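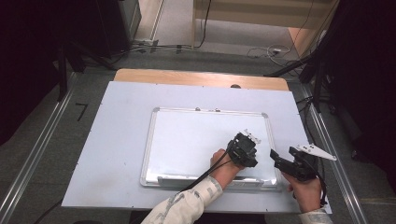
Does a school club need its own robot arms to use the Tondard hand gripper set?

A club can record demonstrations with the hand grippers and a laptop alone. Arms are needed only when the students want to run what they have trained, and many clubs share a pair or use the ones at a competition site.

February 21, 2019
By Fulgencio Trujillo

Tondard Hand Gripper Set for Classes and Clubs

The Tondard set is a pair of wired, hand-held grippers, one for each hand. A student holds them by the handles and does a task on a table. The grippers record how far the jaws are open and how each hand moves. The recordings are then used to train a pair of robot arms that carry the same fingers.

We sell the set to middle schools, high schools, community colleges and after-school clubs. It is also the hand input we support for the Skurkley tabletop event, where teams bring their own recordings and run them on the arms at the venue.

What comes in the set

One left gripper and one right gripper. They share the same body but the finger plates are mounted differently, so check the letter inside the handle before you plug in.
Two data cables, 78 inches long, with a strain clip near the gripper end.
Spare finger plates and the screws for them.
A hex key and a small bottle of thread locker.
A USB hub with its own power supply.
The recording software, with a license for every computer in the building.
A printed teacher guide and a set of task cards.

A camera is not included. Any USB camera that holds a steady picture at 30 frames per second will do, and the software has a page for checking this before you start.

Prices

The base set is $1,512. The set with a carrying case, a second hub and a one-year parts plan is $2,050. Replacement finger plates are $39 a pair and fit either hand. Schools can order with a purchase order. We ship when the order is approved and bill after delivery.

Setting up a recording table

Pick a table that does not rock. Height matters more than size. Most students record best standing, with the table a little below the elbow, and a short student should have a lower table if there is one. Clear the bench of anything the task doesn't use.

Lay down a flat work board in one plain color. It keeps small parts from sliding into seams in the tabletop, and it gives the software an easy edge to line up with. Mark the corners of the board on the table so it goes back to the same place after lunch or after another class has used the room. Do the same on the floor for tripods and for the table legs. Floor marks save a lot of time in a shared room.

Run the cables toward the person holding the grippers and off the near side of the table. If they run across the work area they will drag on the parts, and the drag shows up in the recording as a small pull at the wrist. Leave enough slack for the student to reach the far edge of the board with both hands. The strain clip goes on the sleeve or on a belt loop. Loose cuffs can ride up over the handle, so have students push them back or pin them.

Plug both grippers into the hub before starting the software. If only one shows up, unplug both and start again with the left.

The first task: the small whiteboard

The teacher guide starts with a desk-size whiteboard with a marker tray, and we suggest that every group begin there. It is cheap, it is flat, and the result can be checked by eye. One hand steadies the board and the other does the work. New students tend to forget the steadying hand, and the board moves under them. That is a useful thing to find out in the first session.

The task cards build up in this order:

Steady the board with one gripper for a slow count of ten.
Pick up an eraser and set it back down on the tray.
Wipe a single line from left to right.
Wipe the whole board and return the eraser.
Take a marker from the tray and draw a line between two dots.

The marker card is much harder than the others. A round marker turns in the jaws when it touches the surface. Some groups wrap the marker in tape and some print a square sleeve for it. The Skurkley rules allow either one, provided the sleeve comes off without tools.

Pressure is the usual trouble with all of the whiteboard cards. A student can feel the surface through the handle and will ease off without thinking about it. An arm trained on those recordings cannot feel anything, and it will press as hard as its path tells it to. Ask students to keep their strokes at the same height and to stop a stroke cleanly when it is done - no trailing off at the end. The finger plates will flex a little before they mark the board, but check them for chips every week.

How a club might divide the work

A group of four is comfortable. One student holds the grippers. One runs the laptop and calls the start and stop of each recording. One resets the table between takes. One keeps the log, writing down which takes to keep and what went wrong with the others. Trade places every 15 minutes. Holding the grippers is more tiring than it looks, and tired hands make poor recordings.

The log is worth insisting on. At the Figueroa school, where we tried the first version of the task cards in September, the group with the neatest log had the best results at the end of the term, with fewer recordings than the other groups. They threw out any take where the board had shifted, and they could find those takes later because someone had written it down. The log sheet in the guide is a copy of the one those students made for themselves. We changed the column for "weird stuff" to "notes" and then changed it back.

Using the recordings with arms

Recordings can be exported for the Drakow classroom arms directly. For other arms the software writes a plain table of times, positions and jaw openings, which a student with some programming can read into nearly anything. The guide has a short chapter on this and we answer questions by email.

The finger plates on the arms must match the ones on the hand grippers. If you change one, change the other. A longer finger on the arm will hit the table at the bottom of every stroke. Plates for the Drakow arms are sold at the same price as the replacement pairs above.

Always run a new recording on the arms at quarter speed first, with the work board in place and nothing on it. Then add the parts, still at quarter speed. Keep a hand near the stop switch and keep everyone else behind the line.

Notes for the Skurkley event

Teams may record at school or in the practice area. The practice tables have a hub and power, but bring your own laptop, cables and camera. Only two people may stand at the table during a run. Judges look at whether the task was finished, how long it took and whether anything was knocked off the work board. They also read the log, so bring it on paper.

The grippers must be the stock Tondard bodies. Finger plates may be changed, drilled or reprinted in any material the students can explain to a judge. Grip tape is allowed.

Care and storage

Wipe the handles with a slightly damp cloth after each class. Marker dust gets into the jaw slide on sets that are used for whiteboard work, and a dry brush takes care of it. Do not oil the slide. Coil the cables in wide loops and don't wrap them around the handle, where they will break just below the strain clip. We replace cables in the first year on both sets. After that they are a parts order.

If the jaw reading jumps while the jaw is still, the sensor plug has probably worked loose. Remove the two screws at the base of the handle, press the plug back in and close it up. Students can do this with an adult in the room, and the guide has drawings of each step.

Ordering

Send the school name, the number of sets, a delivery address and the name of the person who will be using them. Tell us if you already have arms and which kind, so that we can put the right plates in the box. Sets with left-hand handles on both sides can be made up on request and take a little longer to ship.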